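Plate reverb, workshop log
November, late afternoon, kettle broken

Third go at the plate for the Durnela record. They want the vocals on Kindier to sound "like a swimming pool with the lights off," and the software version was turned down after one chorus for sounding like a swimming pool with a subscription. So we're hanging a sheet of steel in a frame and shouting at it, the way people did when studios had money and space.

Steel is cold rolled, 2 meters by 1, off the same supplier as last time. It arrived with a slight bow in one corner. I've marked that corner with tape and turned it to the bottom, where it can think about what it did.

Tension first, before any drivers go on. Last month's attempt rang like a dinner gong near 200 Hz, and I spent a whole evening blaming the exciter before I found one clip barely holding anything. Going around opposite corners this time, quarter turn each, tap, listen, write it down.
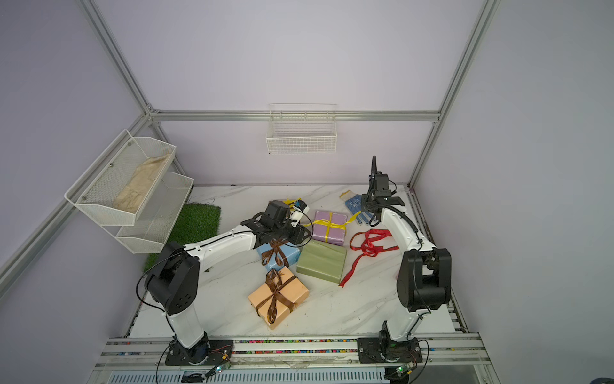
The old wooden frame is the other half of the problem. It racks when the clips are tight, so by the time I reach the last corner the first has gone slack, and I've been around that loop often enough to know the scenery. Welded tube would be right, but neither of us welds and the quote was silly. I'm now leaning toward silver aluminum extrusion, same idea as the enclosure with the marble-patterned tabletop: posts up at the back corners, one beam across between them. The plate frame would need a bottom beam as well, plus gussets, and rubber under the feet. Clips could slide along the slots, so a badly guessed position costs me a wrench and a bad word instead of another drilled hole. Will the slots buzz? Possibly. Foam strip if so.

Ran a test on the wooden frame anyway, to have something to compare against. Driver slightly off center, pickups toward either end at uneven distances. Played it the dry lead vocal from track four and a snare. Snare came back like somebody dropping cutlery in a church. Vocal was good! Long tail, some grain to it, and the harmony part finally sat behind the lead. I'd have printed it on the spot except for a rattle on every hard T. One of the pickup wires was touching the plate. Moved it, rattle gone, different rattle.

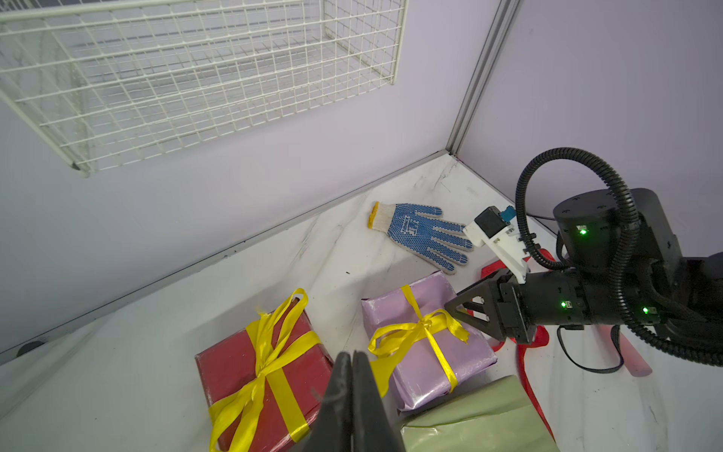

Second rattle was the tape on the bad corner. Removed tape. I now have to remember which corner it is.

Decay with no damping is far too long for anything faster than the ballad. Hung a wool blanket about a hand's width behind the plate and it pulled in nicely. Hung it closer and the top went dull. Next frame gets a proper damper panel on a hinge, with a stop at either end so the drummer can't close it all the way.

Return noise: hum at 60, plus a radio station. Hum was the ground on the Flonier preamp, fixed by plugging everything into one strip. The station stayed. It plays soft rock and, annoyingly, is in a compatible key. 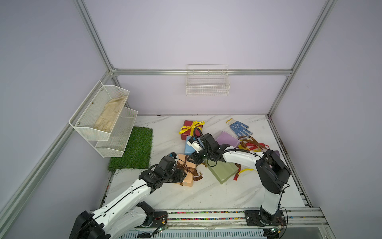

Low cut on the send helps more than low cut on the return. Settled at 16 dB down by the bottom octave and stopped fiddling. Pre-delay at 40 ms for the lead, none for the backing parts. The band heard a rough bounce and sent back one word, "wetter," which I'm filing as approval.

Where the plate lives is still open. The live room at Holloway has the height, but the plate hears the drums straight through the wall and adds its opinion to every take. The corridor is quieter and has the boiler. Could put it in the corridor and record only when the heating's off, which in November will do wonders for the vocal performances.
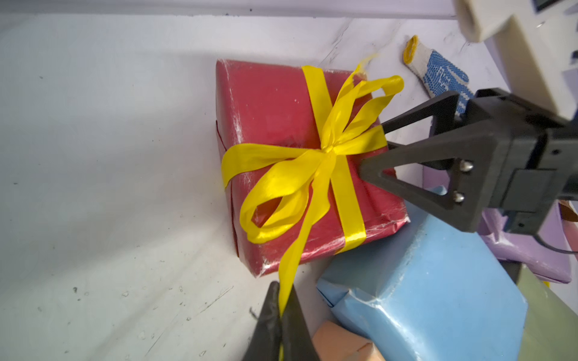

To do:
Price extrusion, including corner brackets, which I always forget and which always cost more than the beams.
Replace the two bent clips.
Try the driver nearer the long edge.
Shielded cable on both pickups, then see if soft rock survives.
Print the vocal send for the ballad on the wooden frame before taking it apart, in case the new one sounds worse.
Kettle.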